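ok Lernimstead folks – summer music series is ON. first show is in June, free, lawn opens 3 hrs before

poster contest too! 15 entries so far and wow. Rochelle Cartwright is picking the winner, prints will be $30 at teh merch table

bands: Statard opens, Ruawai closes. still need one act for the middle slot, dm me 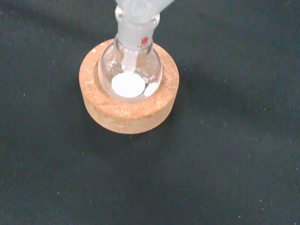

round-bottom flask, cork ring

rain plan is the Lundstead gym, holds 143 so come erly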